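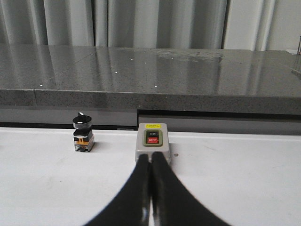

Workshop tips: budgeting for a small bench arm

Posted 1/23/24 by Rutilio Alvarado

Most first budgets for a bench robot are wrong in the same place. The arm gets a careful line of its own, three quotes and a comparison sheet. Everything the arm needs in order to do a job goes under "misc." The tips below are for small shops and serious home workshops planning a first purchase for light work such as handling, sorting or pressing.

Start with the part, then the gripper, then the arm

Lay the real parts on the real bench before asking for a price. Write down the width, height and weight of each one, and the face you want it held by. Electrical controls make a good test set. A push-button box with a flat housing gives two fingers something to close on. A rotary selector switch has a round knob on top, a collar below it and a contact block at the bottom, and each of those wants a different grip. If one pair of fingers has to serve both, say so in the request for quote.

Check opening width against the widest part plus clearance on both sides. A gripper that only just fits around the housing will knock it over whenever the position is slightly off.

Decide whether you are pressing or picking

Pressing an ON or OFF button takes a fingertip, a known height and a stop. Turning a selector knob takes grip plus wrist rotation. Lifting takes payload. These are priced differently. For pressing alone, closed fingers with narrow rounded tips will often do, and the money for a better gripper can wait.

Payload figures usually need to cover the gripper as well as the part. Subtract the gripper first. Khang Đinh at Fuven bought on the headline number and had to change to lighter fingers in February, at his own cost.

Split the budget before you shop

Our sheet for a first station allows $3000 for the arm and gripper together and $1000 for everything else. The second figure has to cover:

Mounting plate and fasteners
Emergency stop and wiring
Spare fingertips, 2 sets
Fixtures or locating blocks
Cable ties, sleeving and a power strip with its own switch
Lighting, if the bench has none

If the quote for the arm uses up the whole first figure, drop to a smaller arm. Do not borrow from the second. Karabo Ngubane keeps the two amounts on separate pages, and I have copied her.

Camera at the wrist

A small camera close to the gripper sees the fingertips and the part together, and it costs less to mount than an overhead post. The drawback is that the fingers take up a good part of the view and can hide the lower front of whatever they are reaching for. Plan one clear look at the part from farther back before the approach. Ask the seller for the shortest distance at which the lens stays in focus.

Surface and background

A smooth white tabletop is cheap and shows dark parts well. Light gray housings stand out less. Polished stone next to the work area brings reflections and small bright points of light, which some vision software will read as objects. A matte sheet over the stone is cheaper than a software license. Pleated curtains behind the bench can also cause trouble, as the folds make strong vertical lines. Hang a plain panel, or set the software to ignore everything beyond the back edge of the table.

Scuffs on a white surface do no harm until they are the same size as your smallest part. Wipe down with a damp cloth and mild soap. Keep solvent off glued edging.

Fingers are consumables

Glossy inner faces slip on smooth plastic. Glue-on rubber pads fix this but change the closing width, so measure again after fitting. Price replacement fingers before ordering the gripper - some sellers list them only as part of a full assembly. Thư Lại had a quote from Komotside that gave the fingers as a separate line, and one from Fladenano that did not. Ask for it in writing.

Practice parts

Do not set up with stock you intend to sell or install. Buy spare switches, leave them unwired, and keep them in a marked bin. Never practice on anything connected to a supply. Warning labels should stay on the practice parts too, so the camera sees the same face in testing as in use.

Order of purchase

1. Practice parts and fixtures
2. Gripper, or a loan of one
3. Mounting plate
4. Arm
5. Camera and lighting

Phong Ninh does step 5 ahead of step 4 and uses the camera on a hand-held bracket to check views. It works if the bracket fits the arm later. Lâm sells one with slotted holes; check the bolt pattern against the arm's drawing before paying.

Running costs

Put 3 hours a month in the plan for cleaning, re-tightening and checking the stop button. If the station is idle for a season, cover it, unplug it and take the fingers off.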